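From: Fernanda Cordeiro
To: stock-systems list
Date: May 20, 2018
Subject: Re: Shelf life dates and the rotation report

Babatunde Abubakar wrote:

> We moved to the Taradus stock module in October and the rotation report still does not match what staff find on the shelf. The report lists 424 lines as short-dated. A hand check of the same lines found far fewer. The supplier files come from Vilela and Jollimance, and both pass validation on import.
>
> Is the report reading the wrong date field, or is the import at fault? I would prefer not to re-import everything if a setting will fix it.

Babatunde,

It is most likely the import, and the validation step will not catch it. Validation only tests that the date is a real date and that it falls after the delivery date. It does not test which kind of date it is.

The module holds two dates per batch: the date printed on the pack, and the last date on which you are willing to put the pack out for sale. The second is normally worked out from the first by subtracting the margin set for the product group. If the supplier file already contains the second date and the import maps it to the first, the margin is subtracted twice. The batch then shows as short-dated too early. We had the same fault on our own file, which held 1365 lines, and 101 of them were affected. All of those came from one supplier whose template had changed between deliveries.

To find the affected lines without re-importing:

1. Export the batch table with both date columns and the margin column.
2. Add a column for the difference between the two dates. It should equal the margin on every line. Any line where it does not has a separate fault and should be set aside.
3. Take a sample from each supplier and compare the first date with the pack itself. If the pack date is later by exactly the margin, that supplier's file is mapped wrongly.
4. Correct the mapping in the supplier profile, then run the date update for that supplier only.

Step 3 cannot be done from the office. We use a sample of 5 packs per supplier and take them from the front and the back of the shelf, as older stock is not always where it should be. 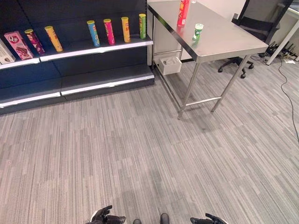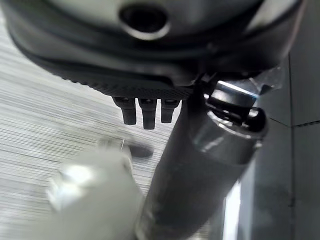

Does changing the margin for a product group alter batches already in the table?

The new margin applies only to batches received after the change. Existing batches keep the margin they were booked in with until you run the date update, and the update can be limited by supplier or by group but not by both together.

Two further points on the report itself.

The report counts lines, and a line is one batch at one location. A product held in the stockroom and on the shop floor under the same batch number appears twice. Your hand check may have counted it once. I would settle this before comparing totals, or the figures will disagree even after the mapping is put right.

Batches with a stock level of zero stay on the report until they are closed. There is a setting called "hide nil batches" under report options, and it is off by default – ours was off for months before I noticed. Turn it on for the daily copy and leave it off for the month-end copy, where you need the nil lines for write-offs.

If you use the Alero label templates, print one test label after the date update. The older template reads the sell-by field directly and will pick up the corrected date, but the newer one keeps a stored copy until the template is reloaded.

I can send the export layout we used for steps 1 and 2. It is a plain comma-separated file and opens in any spreadsheet. Set the date columns to text before opening it, or the day and month will be swapped on some machines.

Fernanda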